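Jekotside Rooms: The Gallery
Posted 3/24/20 by Getachew Yimer

I have stayed in enough small hotels to hold opinions on nightstands, and few people at parties want to hear them. This page is where they go. The rules are the same as for the Prillport gallery last year: one night per room, my own money, no sitting in the bathtub with a glass of anything for effect.

Jekotside is a town of 1312 people and, by my reckoning, far more throw pillows. The guest rooms over the old Endel ticket office were redone over the winter, and the owners took a firm line against clutter. I approve, mostly. I did spend part of the evening looking for somewhere to put a paperback, two pairs of glasses and a phone charger, which is all I ask of a bedroom apart from the bed.

The bed passed. I slept until 8, and the last time I managed that was in Lumanlan, with a fever.

A note on prices, as several of you wrote in after Prillport to complain that I leave them out. Room 94 is the cheap one, and it faces the parking lot. The number is a mystery to me, there being nowhere near that many rooms in the building. Breakfast is extra and involves a lot of melon.

Gallery notes are short, as usual. If you want thread counts, write to the hotel. If you want to argue about drawers without handles, write to me, and please be brief. I am still answering the mail about the Prillport minibar.

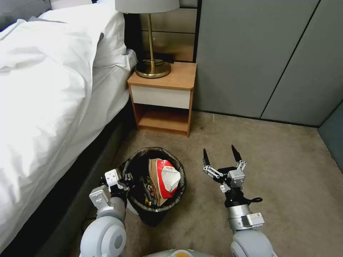 Bedside, with brass lamp. The drawer has no visible handle, but the shelf underneath will take a paperback.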